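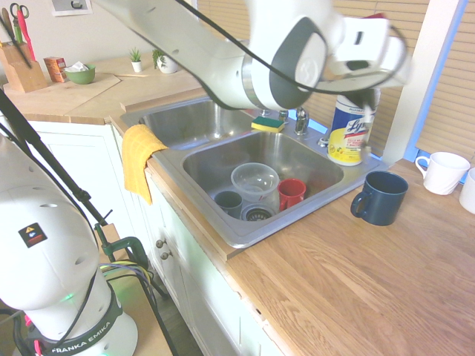 September 26, 2021

Back on the creditor model for the Hurano insolvency, and I'm happy to say the waterfall finally balances (it took most of the morning and far too much tea). The trouble was the secured lender being paid twice, once out of the warehouse sale and again in the line marked "other". I had got so used to seeing that line that I'd stopped reading it, a bit like the tub of Lysol wipes by the sink, which I must walk past every time I fill the kettle. Anyway, I've split "other" into its own tab and every entry now needs a source next to it.

Delia Ene went through the claims register with me after lunch. We have 288 claims in, and nine of them are disputed, mostly trade suppliers arguing over goods that had been delivered and never invoiced. The big one is Cârstea, who say they are owed 750 thousand and want to be treated as secured. Delia thinks their charge was registered late. I'm less sure! The copy in the Hodcombe folder has two stamps on it and I can't make out the second, so I've asked for a clean scan before either of us gets carried away.
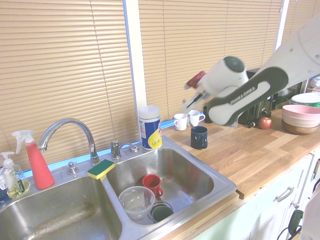

Sink end of the kitchen, blinds down.

Ran three versions of the payout after that. With Cârstea secured, the ordinary creditors get next to nothing. With them unsecured it comes out at around 9 pence in the pound, and if the Sirnlow loan is clawed back as well it goes up a bit more, but I wouldn't show that one to anybody yet. The loan went out inside the 90 days we're using as our first cut, only I've been counting from the filing and Delia counts from the board meeting, so our two sheets don't agree. Must settle on one and write it at the top of both.

Also changed the rounding. It was going off on every row and leaving us a few pounds adrift at the bottom, so now it only happens on the totals.

Still to do: chase the scan, redo the staff wages (holiday pay is missing altogether) and push the expected closing date out to December in all the tabs. I've saved the old version as well, in case Delia wants her colours back.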